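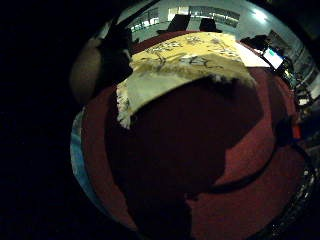
The Vomasska is a fringed cloth from Brakico, sold in one size and meant for everyday use as a table runner, a light scarf or a cover for the back of a chair. The print is dark gray and white on pale yellow, a loose pattern of branch-like or floral motifs drawn by Lempi Niskanen. It shows up well on a deep red surface, and the short fringe does too, so keep that in mind if you are picking a table cover to go under it. On a white table the yellow looks much quieter.

## Details

- Style: Vomasska, item 378
- Material: 100% cotton
- Width: 26 inches
- Fringe: short, left loose – the threads are not knotted
- Ground color: pale yellow

The dye can vary a little from one batch to the next. If you need two that match, order them together and write "same batch" in the notes box at checkout.

## Washing and folding

Machine wash cold with like colors and hang to dry. Do not bleach. Iron on the back at medium heat and stop before the fringe. Trim stray threads with scissors – don't pull them.

For storage, fold it once across the middle and then in half again. Leave the fringe on the outside, where it won't crease.

## Ordering

Orders ship from our Ikham shop. Unused cloths can be returned within 15 days with the tag still on. Mylene Mangubat handles shop orders and can mail a swatch if you want to check the yellow first. The gray version is out of stock until July.

Page updated 5/27/26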